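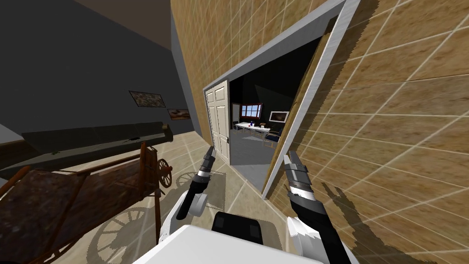 Trirkex Docs > Simulation Guide > Part 3 > Randomized Door Episodes

3.2 Setting up the doorway task

Okay, so by now you should have the simulator running and a two-armed robot that doesn't fall through the floor. This part gets you to the doorway task, the one we used for most of the results in the Pludness write-up. I've set it up on four different machines and I still forget step 4, so please read the whole list before you start typing.

A quick word on what we're after. We wanted to know if a policy trained only in cluttered, mismatched rooms (odd paintings, a wooden cart with a red wheel, whatever the asset shuffler picks) would still find its way through a doorway it had never met. The shuffler does the decorating. You mostly just have to feed it.

1. Open the task folder and copy the file called doorway_base to a new name. Don't edit the original! The evaluation script reads it too.

2. Set the number of training rooms to 200. You can go lower for a test run, but below 30 the policy starts memorizing wall textures and your success numbers will look wonderful right up until evaluation.

3. Set the room seed. I use 77 everywhere in this guide, so use the same one if you want to compare your logs with mine.

4. Turn on "linked room." This loads a second room behind the door, with its own furniture and lighting. Leave it off and there's just gray nothing past the threshold, and the robot learns to drive toward gray nothing.

5. Pick a start pose. For doorway episodes I like "arms forward, open," with the grippers spread and empty and the doorway between them in the head view. The other poses work, but training takes longer and I haven't had the patience to find out why.

6. Run the preview command and step through a few rooms with the arrow keys. You're checking that the doorway is in view and that no furniture has landed across the threshold. A cart off to the side is fine. A cart in the doorway isn't, so press R to reshuffle that room.

7. Start training. The first checkpoint takes a while. Go eat something.

Note: Shadows are on by default, and I'd keep them on. The arms throw big jagged ones on the walls, and in an early version we switched them off to save time. The policy we got out of that froze the moment it saw its own shadow in evaluation. We lost most of October to that one.

Note: The Mihăilă texture pack puts the same tile on floors and walls in some rooms. Leave those in. They're hard, and the policies that trained on them did better on the held-out set in all 3 of our repeat runs.

Caution: Don't change the camera height after you've started training. The config will let you, it won't warn you, and your old checkpoints will be useless.

Caution: If you're using the Tinetti controller, lower the arm speed limit before your first preview. The default is meant for a much lighter arm, and the elbows will whip around and go straight through the door frame.

When the run finishes, you'll have a results folder with one line per episode. Keep the whole thing, failed episodes included, as the scoring script in 3.3 needs them all.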